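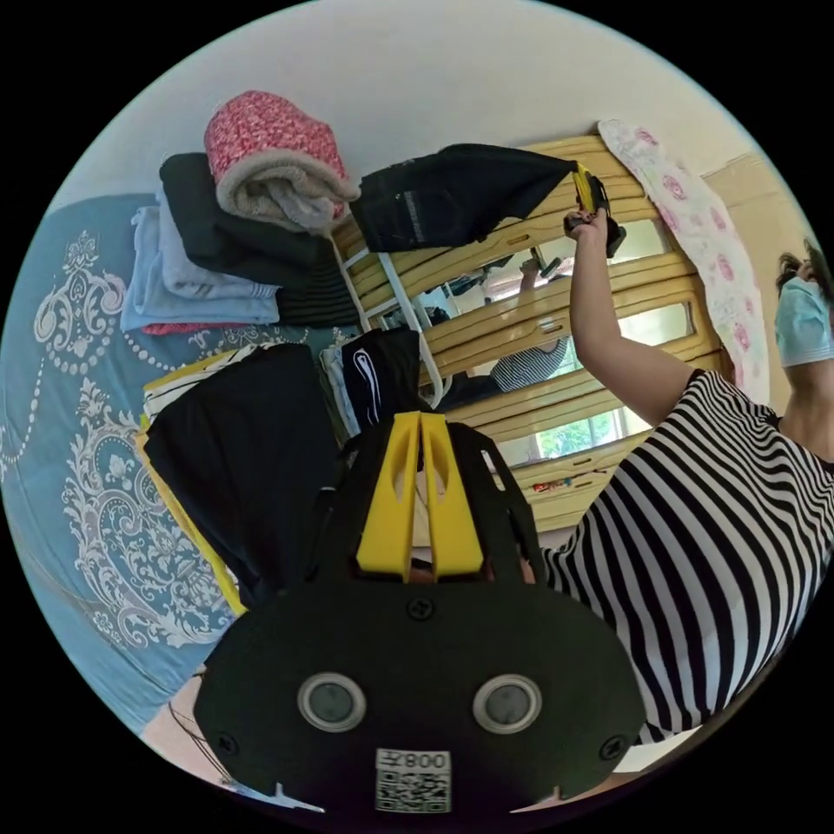
READING & WRITING

Round-robin serial goes to print after last chapter

May | By Marina Michailidis
Shares 4 | Comments 4

The final chapter of "The Lamplighter of Quispe" is done, and the whole story will be bound and put on the local fiction shelf at the Prornum branch. The bound copy runs 137 pages, with the maps and the letters from readers at the back.

For anyone who missed the earlier installments, the story follows a girl named Odda who is hired to light the lamps in the harbor town of Quispe. On her first night she finds that one lamp is already lit, and that it has been burning since before the town was built. By chapter three she has lost her ladder, made an enemy of the harbor master, and taken in a goat that can read weather reports but nothing else.

The rules were simple. Each writer got the chapter before theirs and nothing more. They had a month to write, and they could not kill Odda. Darnell Rosenthal wrote the opening, Ignacio Paredes took the second chapter, and Tamsin Hinds wrote the third, in which the goat first appears. Vilém Michalík had the job of ending it.

His chapter is the longest at 2844 words, and he said most of the extra length went to the ladder.

"Ignacio dropped it into the sea and Tamsin never mentioned it again," Michalík said. "I got letters about it. People wanted the ladder back, so I wrote a whole scene on the sea floor."

Readers also wrote in to ask about the name of the harbor master, who is Captain Stasix in chapter one and Captain Stassic in chapter two. We have gone with Stasix in the bound copy. The two moons in chapter two have been left alone. Paredes says there are supposed to be two, and Rosenthal says there was only ever one. A short note from each of them is printed after the last page.

Hinds drew the maps. The large one folds out and shows the harbor, the lamp route and the road to Numport, where Odda's aunt lives. The road was drawn before chapter four was written, so it does not show the bridge. Please don't pencil it in. Someone already did this to the proof copy.

We will read the last chapter out loud on Saturday in the back reading room. It takes a little under half an hour. Children are welcome, though the part on the sea floor may be too much for the youngest ones. Michalík will read, and Hinds has agreed to do the goat.

The shelf copy can be checked out for two weeks like any other book. A second copy stays at the desk and can be read in the building. Earlier chapters are still in the back issues of this newsletter, which are in the blue binders by the copier.

We have not decided on a new serial for the fall. If you want to write a chapter, leave your name at the desk and say whether you would rather go first or last. Most people ask for the middle.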